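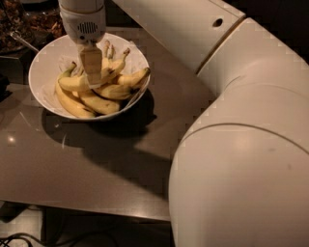 Un bol de bananes sur la table

Vos questions sur le cricket chez nous

Je m'occupe de répondre aux mails du club depuis deux saisons, et comme les mêmes questions reviennent chaque printemps, je les ai mises ici. S'il en manque une, écrivez-moi, je complète la page quand j'ai un moment (souvent tard le soir, soyez indulgents).

Je n'ai jamais touché une batte, je peux venir quand même ?
Mais oui ! La moitié de l'équipe loisir a commencé comme ça, moi compris. Je venais du tennis et j'ai passé un mois à frapper la balle comme un revers. On reprend en avril, vous pouvez venir à n'importe quelle séance et on vous met avec quelqu'un qui connaît.

C'est quand, l'entraînement ?
Le lundi à 18 h 30, sur le terrain de Plindwood. On finit quand on n'y voit plus la balle. Les jours de pluie, on bascule dans la salle Gromik, où on joue avec une balle souple parce que la dure abîme le parquet. Je préviens par mail avant 16 h.

Il faut acheter du matériel ?
Pas la première année. Le club prête battes, jambières, gants et casques. Achetez juste une coquille, ça, on ne la prête pas. Pour la tenue, un pantalon de sport clair et des baskets qui accrochent suffisent à l'entraînement. En match on joue en blanc, et j'ai toujours deux ou trois pantalons de rechange dans mon coffre, plutôt grands.

Et si je veux ma propre batte ?
Attendez un peu. J'ai acheté la mienne trop vite, une Parberg beaucoup trop lourde pour moi, et je l'ai revendue au bout de cinq matchs. Essayez celles du sac commun, puis demandez à Kirsty Nuttall, notre capitaine, de regarder votre prise en main. Elle vous dira tout de suite si vous tenez trop bas. Une batte neuve en saule doit aussi être « rodée » au maillet avant de servir – comptez plusieurs soirées, et des voisins patients.

Combien dure un match ?
En loisir, on joue des manches de 20 séries de six balles (les fameux « overs »), donc l'après-midi y passe. En championnat c'est 40 overs par équipe et là, c'est la journée entière, avec une vraie pause thé au milieu. Chacun apporte quelque chose à manger. Le gâteau au citron part toujours en premier.

La balle dure fait-elle mal ?
Oui, quand on la prend sur les doigts. Les débutants commencent avec la balle souple et passent à l'autre quand ils en ont envie. Le casque est obligatoire pour tous les batteurs dès qu'on sort la balle dure, même pour trois lancers.

C'est quoi, le trophée Negussie ?
Notre tournoi de fin de saison, en équipes mélangées tirées au sort. L'an dernier mon équipe a été éliminée avant midi et j'ai fini à la table de marque, où j'ai noté tout le reste de la journée. Si vous aimez les chiffres, venez donc apprendre à tenir la feuille : le club a marqué 916 points sur la saison, et je peux vous dire qui en a marqué combien !

Les enfants peuvent jouer ?
À partir de huit ans, sur un terrain raccourci, avec battes en plastique. Les parents qui restent finissent en général par courir après les balles.

Où se garer ?
Le petit parking devant l'entrée est vite plein. Il y en a un autre à environ 300 mètres, derrière les courts de tennis. Évitez le côté est du terrain les jours de match, mon pare-brise s'en souvient.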